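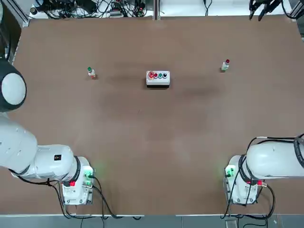
How does a game remember you?

You play Skurkon on a tablet. You reach the Sarkar castle, you have 400 coins, and then it is time for dinner. Tomorrow you open the game and everything is still there. How can it know?

The game writes a small note for itself. We call this note a save file. It does not keep a film of all your play. It keeps only short facts: which level, how many coins, which sword you carry. When you come back, the game reads the note and builds the castle again from it.

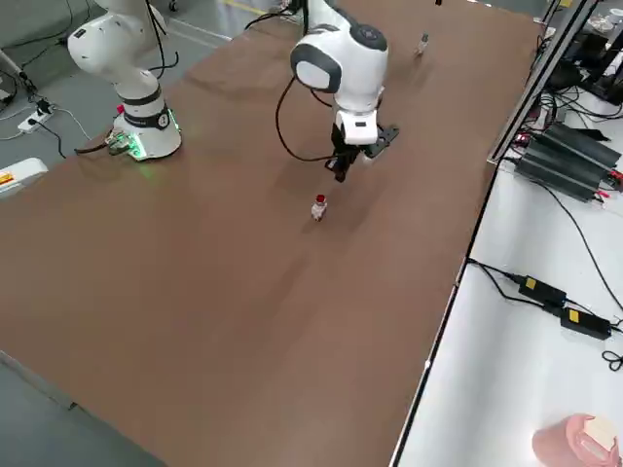 Some games write the note only at certain places, and such a place is called a checkpoint. If you stop before it, you must play that part again — a little sad, but now you know why.

The note can stay in your tablet, or it can travel by internet to a big computer far away. Then you can continue on another tablet with the same account. Before you delete a game, ask an adult to look where your note is kept.

Written by Senga Nisbet, January 2019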